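### 3. Tuning the wrist stream for Orkley

Right, so you've got Flelano installed and the arm homes without complaining. Now we get the wrist view talking to the planner, and I'll admit this is my favourite bit (also the bit I've stuffed up the most!).

1. Open `flelano.yaml` and set `wrist_delay_ms` to 164. I ran mine at 160 for a whole month and the grasp point always lagged a touch behind the arm.
2. Save, then restart the planner. A reload won't pick up the delay, so do the full restart.
3. Type `moseo watch wrist` and leave that window open while you work.
4. Jog towards your cup at speed 2 with the fingers wide open. Keep your other hand near the stop button, please.
5. Check the tracker's outline in the Moseo window. If it wobbles, drop the speed before you touch anything else.

> **Caution:** don't enable `auto_close` yet. The gripper will happily shut on whatever the tracker reckons is a cup, fingers included.

**Note on blur.** A fast wrist move smears everything except the gripper itself, and fine ribbing on a cup goes soft pretty quickly. The tracker hates that. I keep `blur_reject` on and let the planner coast on its last good pose.
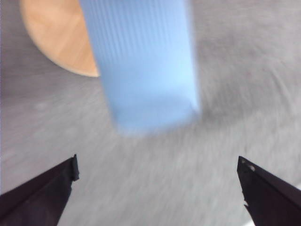 Coasting is fine for 3 dropped updates, and past that I'd much sooner have the arm stop and look again. Set it like so:

```
blur_reject: true
max_coast: 3
on_lost: hold
```

6. Run `orkley check grasp`. If it grumbles about colour thresholds, go back to the Maeng calibration in section 2 and redo the grey balance on your own floor.
7. Once the check passes, save the profile under a new name so you can get back to it.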